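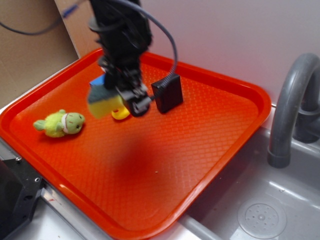 Vumden Members' Board
Section: Printers, Displays and Interfaces
Topic: Reusing a Valente line printer as a message logger

molis_bench
Posted 7 March 2022

Members are asked for their views on the following. I have acquired a Valente wide-carriage printer with a serial port and wish to have it print each message received by our club mailbox, one line per message. The printer passes its self-test. It accepts text from a terminal at 2000 characters per minute and then begins to lose them. I should prefer not to alter the printer itself.

tallow53
The loss of characters is almost certainly a matter of flow control. The Valente signals that its buffer is full by dropping the line on pin 20, and most modern adaptors do not read that pin. Please confirm which adaptor is in use before any further advice is given.

molis_bench
The adaptor is the Skevitz two-port model, with the cable supplied.

tallow53
The supplied cable carries three wires only. A full cable will be required, with pin 20 at the printer taken to the clear-to-send input at the adaptor. No change to the printer is needed.

Registrar_K
I must disagree in part. A new cable is correct practice, but the same result may be had by sending one line and waiting for the carriage to return before sending the next. I have run a logger in this manner since October with no loss. For a mailbox that receives a few messages an hour, rewiring is an expense without a purpose.

tallow53
A fixed wait will fail upon the first long message. The wait must be set for the worst case, and the worst case is seldom known in advance. Members have been advised on this point before – see topic 1872.

Registrar_K
Topic 1872 concerned a plotter. The two devices do not behave alike, and I would ask that it not be cited as settled guidance.

osier_lane
May I raise the question of paper? Continuous stock in the wide size is becoming difficult to obtain. I purchased a box from Molis Supplies and found the perforations poor, with frequent tearing at the left sprocket. Narrow stock will feed if the right-hand tractor is moved inwards, and the line length is then reduced accordingly.

molis_bench
I am obliged to all. I have made up the full cable as described and printed 208 lines without a fault. I have also shortened each entry to sender and subject, so narrow stock will serve.

Registrar_K
I am content that the cable works. I maintain that it was not necessary.

tallow53
Noted. Would the original poster kindly add the wiring to the reference section, stating the adaptor used?

molis_bench
I shall do so once I have checked the ground connection – the drawing I have shows it on two different pins.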